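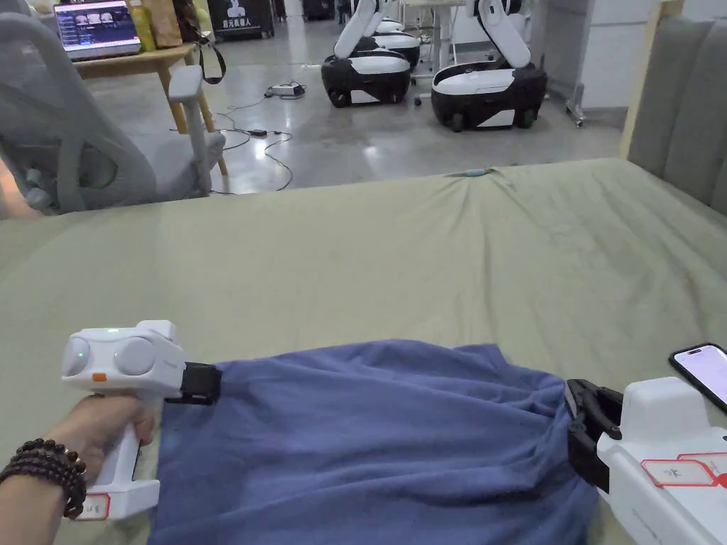 Slide 1. Blue cloth on a sage-green sheet. Title slide, leave up while people sit down.

Colour loss and colour transfer in guest bed linen
Speaker notes, Octavian Sârbu, 10 Apr 2018

Opening

Introduce self and Gergely Vincze, who did the lab side at Gralum. Questions at the end, except on units, which can be asked at any time.

State the scope early. The talk covers dyed cotton and cotton-blend sheets washed in a commercial laundry. Wool, silk and down covers are out. Stain removal is out as well, apart from the part where a stain is really a dye from somewhere else.

Two separate problems get reported under the single word "fading". The first is loss of dye from the sheet. The second is gain of something the sheet did not start with: loose dye, grey soil put back down in the wash, or mineral scale from hard water. A sheet that has gained grey looks much like a sheet that has lost green. They need different fixes, and most of the linen thrown out by the sites we looked at had the second problem.

Slide 2. Where dye goes

Reactive dye bonds to the cotton fibre. Some of it reacts with the water in the dye bath instead, stays in the cloth unbonded, and should be rinsed out at the mill. If the mill cuts the rinse short, the customer does the rinsing. This shows as coloured water in the first few washes and then it stops.

Slow loss after that comes from three places. Chlorine bleach breaks the dye itself. Light does the same on the side facing the window. Rubbing breaks the surface fibres, and the raised fuzz scatters light, so the sheet looks paler even where the amount of dye has hardly moved. Mention that an enzyme in the detergent can take the fuzz off again and bring back some of the depth. Do not promise this for blends. The polyester holds on to its pills.

If asked about vinegar: it does not set reactive dye. Move on.

Slide 3. What we tested

Venlow supplied the sheets, in four shades: sage, slate, sand and white. Each shade went through 50 wash and dry cycles. Half of each shade was washed at 50 °C and half cold. Detergent was Prokel without optical brightener for one set and with it for the other. The machine was a Bognár front loader, same machine throughout, loaded to the same weight.

Reading was by instrument, on the flat part of the sheet away from the hem. Each reading is the mean of four, with the sheet turned between readings. Hem readings were taken too and are in the handout. They are higher because the hem is thicker and rubs on itself, and they should not be mixed with the others.

Point out the weak spot here before someone else does. We had one source of water, medium hard. Anyone on rainwater tanks should expect less scale and more suds.

Slide 4. Results, wash temperature

Pause on the chart. Left axis is total colour difference from the unwashed sheet.

Warm wash gave the larger shift in slate and the smaller shift in white. This looks backwards until the two problems are kept apart. Slate lost dye in warm water. White gained grey in cold water, because body oil was not fully lifted and held soil on the surface. Sage fell between the two, with the warm and cold lines crossing partway along.

Brightener made sage look bluer. It did this early and kept doing it. Guests do not notice on one bed, but staff notice when an old pillowcase goes on beside a new one. For coloured linen, use the product without it — and check the drum of powder that is actually in the room, since the label on the shelf is often left over from the last one.

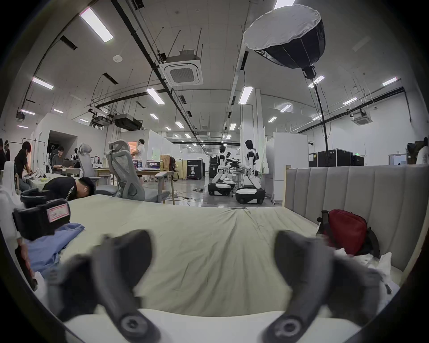

Slide 5. Transfer on the bed

Dry rubbing moves colour too, with no wash involved, and the test for it is simple: a white cloth is rubbed over the dyed surface under a fixed load and then graded against a grey scale. A wet cloth is used for a second run, and the wet grade is nearly always worse. Pale sheets are the usual receivers. Anything strongly coloured that sits on the bed is a possible donor, such as the red bag leaning on the headboard on this slide, and the risk goes up with weight, damp and time in contact. Headboard fabric in a light grey can pick up colour by the same route, and it cannot go in the machine afterwards. Suggested practice is a luggage rack in each room, placed where people will use it. A folded throw at the foot of the bed also works if the throw itself has passed a wet rub test. Several dark throws we tried had not.

For marks already made: treat before any heat. Cool water, oxygen bleach if the care label allows it, then inspect under daylight while still damp. Tumble drying can fix a mark that would have come out on a second pass.

Slide 6. Load and rinse

Overloading is the commonest fault and costs nothing to correct. A packed drum does not let the cloth drop through the water, so loose soil and dye stay between the layers.

Gergely's figures come from a site that runs 3000 loads a year. He pulled the records for 300 of them and compared logged weight with rated weight. Loads above the rated weight had more rewash, and the extra rewash used more water than the larger loads had saved. Give him time to explain how rewash was logged, as it is not the same at every site.

Rinse: one extra rinse made a measurable difference to slate and none worth having to sand. Do not recommend it across the board.

Slide 7. Sorting

Sort by depth of shade first, then by fibre, then by soil level. Guest clothing that turns up in the bed linen should be taken out at the room, before bagging. A single new garment in a dark blue or purple can tint a whole load of pale green, and the tint is even enough that it may be read as normal ageing.

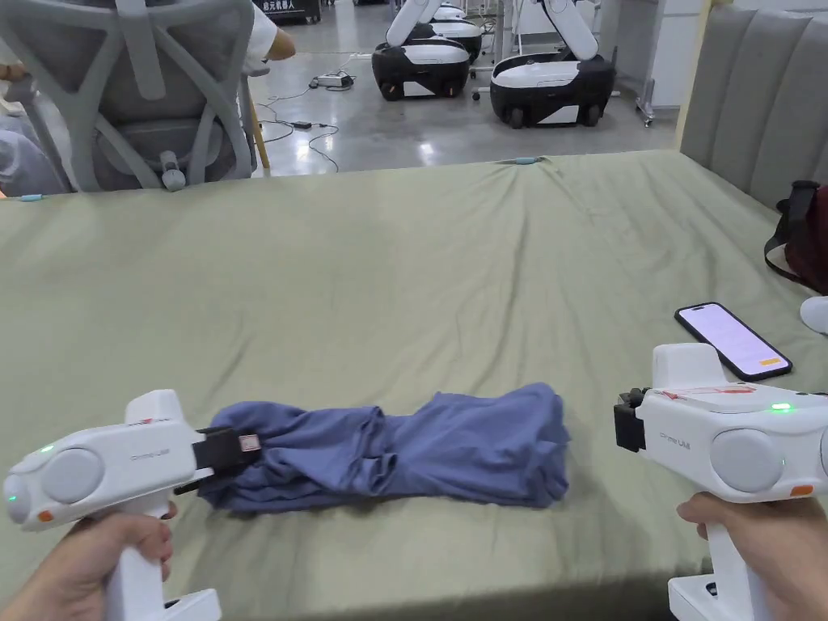
Slide 8. Replacement and matching

Dye lots differ. Order full sets and mark the lot on the label in laundry pen. Rotate whole sets through the rooms so that the flat sheet, fitted sheet and pillowcases age together. If one piece is torn, replace it from a retired set of the same lot.

Keep one unwashed pillowcase of each lot in a dark drawer as the reference. Compare against it in January and again at midyear, by a north window here or a south window for the southern sites.

Slide 9. Limits

One maker, one machine, one water supply. No line drying, which would add light damage and take away tumbling damage. No fabric softener in any run. Softener is reported to dull colour over time, and we have no data either way.

Questions

Likely ones: cost per sheet (refer to handout, table two), ozone systems (not tested), whether darker sheets hide wear better (they hide soil and show fuzz).

Leave slide 9 up. Gergely has the rub test swatches at the side table, and they need to come back to Gralum afterwards.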